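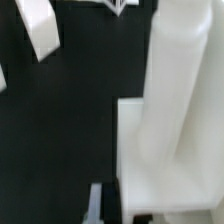
工单编号:3894
产品:Hukuton 白色积木块套装
状态:处理中
提交日期:20/12/2024

问题描述
套装里的钩形块扣不到小块上。按说明书第20页的步骤,小块应当完全收进横杆下方,短边朝下。我这边推到一半就卡住,再用力小块会歪。桌面是黑色的,已经擦过,没有碎屑。换了另一只小块,结果一样。

补充信息
长方块立着并排放没有问题,单独放也稳,所以我觉得不是桌面不平。各块上的黑白方格标记都没有撕过,也没有重贴。套装是二月从Wullwood订的,一直放在原包装里,上周才拆开。
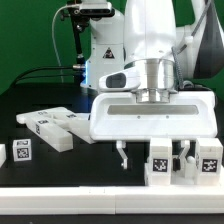

Sandro Guerra
Plukomau 技术支持

您好,工单已收到。请先按下面的顺序检查:

1. 把钩形块翻过来,看槽口内侧有没有残留的毛边。有的话用细砂纸轻磨,不要用刀刮。
2. 看小块上的标记贴纸有没有翘角。贴纸边缘翘起后会顶住槽口,表现和您说的一样。
3. 核对包装底部的批号。批号139的钩形块槽口偏窄,可以直接换货。
4. 两块长方块之间留出空隙,装好钩形块以后再靠拢。
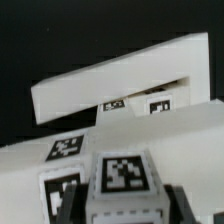
钩形块与小块,带方格标记

用户回复
槽口里没有毛边。有一张贴纸的角翘了,压平以后能多推进去一点,还是到不了底。批号是139。另外问一下,Rizzi的旧款钩形块能不能代用?我手上有2个。

技术支持回复
旧款横杆的长度不同,不建议混用。批号符合换货条件,新的钩形块会单独寄出,其余各块请留用,不必寄回。收到后请再试一次第4步,并在本工单下回复结果。回复之前工单保持打开。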